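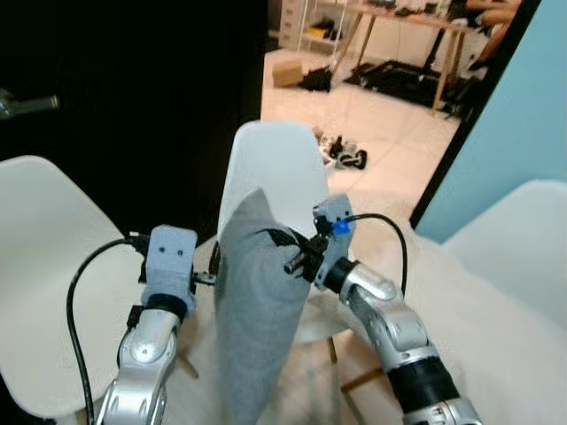 What will the Jendico dual-arm cell be doing at the Kestton demonstration day?

It will be handling soft furnishings: picking up seat cushions, turning them, holding them between the arms and setting them down on chairs. The task is run under program control for part of each session and under operator guidance for the rest, so visitors can compare the two on the same goods.

Print this page | Email this page

Jendico Dual-Arm Handling Cell

The Jendico is a paired-arm handling cell for compliant goods. It is supplied by Kestton to furniture assemblers, bedding and upholstery finishers, commercial laundries and training organisations. The standard cell comprises two jointed arms, a gripper block on each wrist, a shared controller, an operator station and the safety hardware listed further down this page.

Most of the enquiries we receive concern goods that a suction cup or a single clamp will not hold. A cushion leaks air through its cover, sags between grip points and springs back when released. The usual answer is a dedicated fixture, which suits a line running the same product every shift and is poor value for anyone changing products through the day. On the Jendico, both arms press on the item from opposite sides, and the controller regulates the force between them. Because the arms are coordinated, the item can be lifted, tilted and carried without either arm releasing.

Holding force

Force is set per product and stored with the product recipe. The operator enters a starting value, runs a lift at reduced speed and adjusts until the item stops slipping. Foam density has more effect on the result than cover fabric. Feather and loose-fibre fills take longer to settle and need a dwell after first contact; the dwell time is a recipe parameter. Recipes can be copied between cells on the same software release. Copying to an older release is not supported.

The controller does not measure slip directly. It infers slip from a change in the force balance between the arms and will stop the lift if the change exceeds the set limit. Customers handling goods with trailing straps or ties should note that a strap trapped at a contact face alters the force reading. Present the strap clear of the contact area where the process allows, or teach a separate recipe for the strapped orientation.

Modes of operation

Program mode runs a taught sequence from start to finish. Pick positions may be fixed or supplied by the head camera. Guided mode passes motion to the operator, who moves both arms from the station while the controller continues to limit force and speed. Guided mode is intended for teaching, for clearing a jam and for products whose presentation varies too much to program economically. Guided runs can be recorded and replayed at reduced speed for checking. A recorded run is not a validated program and should not be put into production without the checks set out in the integration manual.

Changing modes requires the arms to be stationary. The selector is keyed, and the key is removable in either position.

Vision

The head camera looks down and forward over the working area and is used for locating items, confirming that a destination is clear and reviewing recorded runs. It is calibrated at commissioning and should be checked after any impact to the mast. Strong reflections from glossy floors and pale moulded surfaces can reduce contrast at the edges of an item. The vision software includes an exposure setting for this, but changes to the lighting generally give a better result. Avoid a window directly opposite the camera. Where one cannot be avoided, fit a blind.

Dark goods on dark surfaces remain a weak case. We ask customers with such goods to send samples before ordering.

Specification summary

Configuration: 2 arms, common base, common controller
Maximum item thickness at contact: 200 mm
Gripper: interchangeable block, plain or padded face
Cable routing: external, with service loops at the wrist
Operator station lead: 3 m, extension on request
Modes: program, guided, recorded replay
Recipe storage: on controller, with export to removable media
Mounting: fixed pedestal or lockable wheeled base
Environment: indoor, non-condensing, clean dry floor
Documentation: installation manual, integration manual, operator card

Payload, reach and cycle rate depend on the arm option selected. They are given on the option sheets, which are sent with each quotation. Payload figures on those sheets apply to a rigid test piece held centrally. Derate for soft goods in accordance with the table in the integration manual, and derate again if the item is to be tilted while held.

External cable routing was chosen for ease of replacement. A wrist cable can be changed on site with hand tools, without opening an arm. The loops must be left long enough for full wrist rotation and should not be tied back to the arm for the sake of neatness. Shortened loops were the most common fault found during our August service round, and damage of this kind is excluded from the warranty.

Safety hardware

The standard package includes emergency stops on the base and at the operator station, an enabling switch for guided mode, and inputs for door interlocks, light curtains or area scanners. Perimeter guarding is not included, as its form depends on the site. A risk assessment of the completed installation is the responsibility of the purchaser or the appointed integrator. Kestton can recommend integrators and will answer technical questions during the assessment, but does not sign off installations it has not carried out.

Force limiting reduces the energy of a contact. It is not a substitute for separation, and the cell should not be sited so that a walkway or doorway opens into the working area unless that access has been covered in the assessment.

Demonstration day

The next demonstration day is Thu 23 September at the Kestton workshop, Kutov Road entrance. Sessions run for 2 hours and are repeated in the afternoon with the same content. Each session covers:

- pick-up of a fabric cushion from a chair and return to the chair
- edge-on holding and rotation between the arms
- teaching a new recipe from a product not previously handled
- guided mode, with visitors at the operator station
- changing a gripper block and a wrist cable

The furniture used is ordinary household and office stock. No locating fixtures are fitted to the chairs, and positions are altered between runs. Attempts that fail are left to run until the controller stops them, since the stop behaviour is part of what most visitors want to assess. Fault codes are displayed on the station screen and can be discussed with the technician on duty.

Visitors are welcome to bring a product for trial. Items should be clean, dry and within the thickness limit given above. Please do not bring goods containing springs with exposed ends, or covers with metal studs, as these mark the contact faces. Trial time is allocated in order of booking. A short written record of the settings reached will be sent afterwards on request, along with the recorded run if you have agreed to the recording.

Closed footwear is required on the workshop side. Long hair is to be tied back and lanyards removed before approaching the operator station. Photography is permitted except where another customer's goods are under trial. Parking is available at the rear of the building, and the rear entrance is level. Visitors arriving by courier van or with pallet goods should use the roller door and ring ahead so it can be opened.

Evaluation hire

Following a demonstration, customers may hire a cell for evaluation on their own premises. The hire unit is supplied on the wheeled base with the padded gripper blocks fitted. Delivery, commissioning and operator instruction are included in the hire charge; guarding and site electrical work are not. The minimum hire period is set at quotation, and part of the charge is credited against a later purchase of the same configuration.

Hire units are maintained by Nwankwo Technical Services, which also holds the stock of wrist cables, contact pads and enabling switches for customers outside the metropolitan area. Order by the part number moulded or printed on the component. If the number has worn off, give the serial number of the controller and the position of the part on the cell.

Accessories

Padded contact faces, pair
Plain contact faces, pair
Wrist cable kit, with ties and strain relief
Extended operator station lead
Lockable wheeled base, with levelling feet
Mast cover for the head camera
Spare mode key

Contact faces are to be replaced in pairs. A worn face running against a new one gives an uneven force reading and may cause nuisance stops. Wipe the faces with a damp cloth at the end of the shift. Solvent cleaners harden the padding and should be kept away from the wrist seals.

To book a session or request the option sheets, contact Kestton sales and quote "Jendico demonstration". State the type of goods, the largest item handled and whether you will be bringing a product for trial.

Print this page | Email this page
2 comments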